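In defence of the carbon copy book

I buy my invoice books from the same stationer in Tombridge that my mum used, and last month the woman behind the counter asked me, quite kindly, whether I'd thought about going paperless. I have thought about it. I've thought about it a lot, usually at the kitchen table with a biro in my hand, and I'm still going to order another batch of duplicate books before the old ones run out.

I mend and re-cover chairs. It's just me, plus Cengiz Kahraman two mornings a week when there's a sofa to shift. I get through a book of 50 sets in a busy month and a bit less in a quiet one. Top copy white, second copy yellow, numbered in red in the corner, my name and number across the top in a typeface I chose when I was much younger and now can't quite bring myself to change. (It has a bit of a swirl on the capital letters. I know.)

The case against all this is easy enough to make and I've heard it from my brother, my bank and a very nice lad at a small business evening in Skemstead. Paper gets lost. You have to type it all up again for the tax return. Your handwriting is terrible. All true! My sevens look like ones, and I once billed a customer for 13 metres of piping when I'd used five, because I'd read my own workshop note wrong. She noticed before I did and was lovely about it.

But I did try the other way. I paid for one of those apps for the best part of a year, and what I remember is standing in people's hallways saying "sorry, it's just thinking" while they stood there being polite with a hand on the door. Half my customers are out past Uroddale where the signal comes and goes. With the book I write it out, they read it, we both sign, I tear off the white one and that's us done. They fold it up and put it behind the clock or wherever they put these things, and when they ring me two years later about the matching footstool they've still got it, fabric code and all.

That signing bit matters more than people think. When somebody watches you write a price down and then puts their name under it, they've properly agreed to it. I've had arguments over emails, loads of them. "I never saw that attachment" and so on. I can't remember a single row over a sheet the customer had signed with my pen on the arm of their own chair.

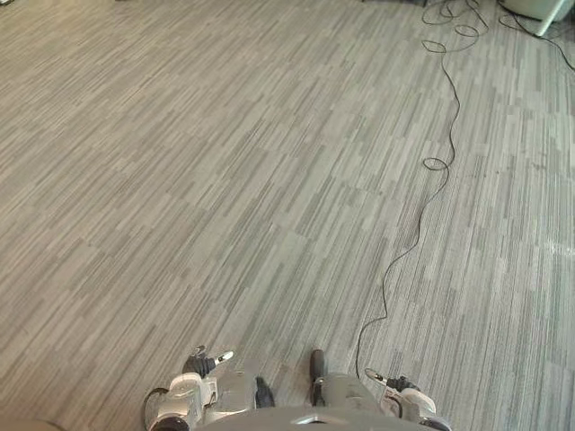
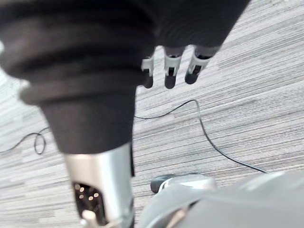
Now, where I do have a grumble is with the printers. Ordering a personalised book used to mean going in, pointing at one and saying "like that but blue". These days even my stationer sends you to a website, where you pick your logo position, your ink, your numbering, your perforation, your cover board, your wraparound flap, and by the time you've got to the basket you've made more decisions than I made about my kitchen. Then a proof turns up by email, and in very small letters it says that once you approve it any mistakes are yours. Fair enough, I suppose, but my last proof had the postcode wrong and I only caught it because I'd printed the thing out to look at it. On paper. I rest my case a bit there.

And the minimum orders! I wanted five books with my new mobile number on. The cheapest run they'd do was a good deal more than that, and it came to £145 with delivery, which is a chunk of money when you're buying something that lives in the van door. I understand that setting up a job takes the same time whether you print a few or a lot. I do the same sums myself when somebody wants one dining chair done out of a set of six. Still, I think there are plenty of us out here, window cleaners and piano tuners and the rest, who'd happily pay a little over the odds per book for a small run, and we end up crossing out the old number with a ruler instead. I did that for nearly a whole book. It looked awful.

The person who changed my mind about the typing up was Nesrin Tatlı, who does my accounts. I assumed she'd be the first to tell me to bin the books. She told me to keep them, only to keep them in order, and to stop tearing out the spoiled ones. If I make a mess of a sheet I'm to write VOID across it and leave both copies in, so the numbers run straight through. I photograph the yellow copies in July and again after Christmas, send her the lot, and she gets on with it. It takes me an evening with the radio on. I can't say the app saved me any more than that, once you count all the time I spent looking for my password.

I'm not against computers. My fabric orders are all online and I'd be lost without the map on my phone. I just don't think every job in a small business has to go the same way because one of them did, and I'd like the stationers to stop sounding faintly embarrassed when they sell me something that works. Keep a few plain ones on the shelf, put the numbers in red, and please make the cardboard flap a bit thicker, as mine always goes at the fold and then I'm writing through on to three invoices at once.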